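Gathering Demonstrations with a Hand-Held Gripper
Course notes, week 8. Mhairi Geddes
6 min read

These notes cover the recording of demonstrations for the Pladby exercise. A demonstration is one complete attempt at a task, carried out by a person holding the gripper tool, and stored as a video together with the finger opening at each time step. The learning system is trained on these pairs and receives nothing else. Anything the wrist camera does not record is lost to it.

The camera moves with the hand. When the wrist is rolled, the room rolls with it in the video, and floor and ceiling can end up on either side of the fingers. Do not straighten such recordings. The position of the fingers relative to the camera body stays fixed, and the model relies on that — the background may do as it likes.
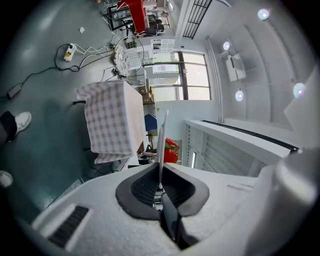

Should the background be cleared before recording?

Leave it as it is, provided nothing blocks the path of the hand. A model trained against one bare wall tends to fail when the wall changes, so varied surroundings are worth more than tidy ones.

Each group submits 329 demonstrations by the end of June. The full Merkmont set holds 3,000, recorded in two rooms, and will be used for the comparison in part 2 of the exercise. Keep to the following when recording:

Start with the fingers open and the object in view.
Move at an even speed. Fast turns blur the video and upset the position estimate.
Keep failed grasps, but label them as failed.
Do not cut out pauses afterwards. The time stamps must run without gaps.

Labels go in the Macedo sheet, one row per attempt, using the task names given there. Spelling matters, as the loading script drops any row it cannot match.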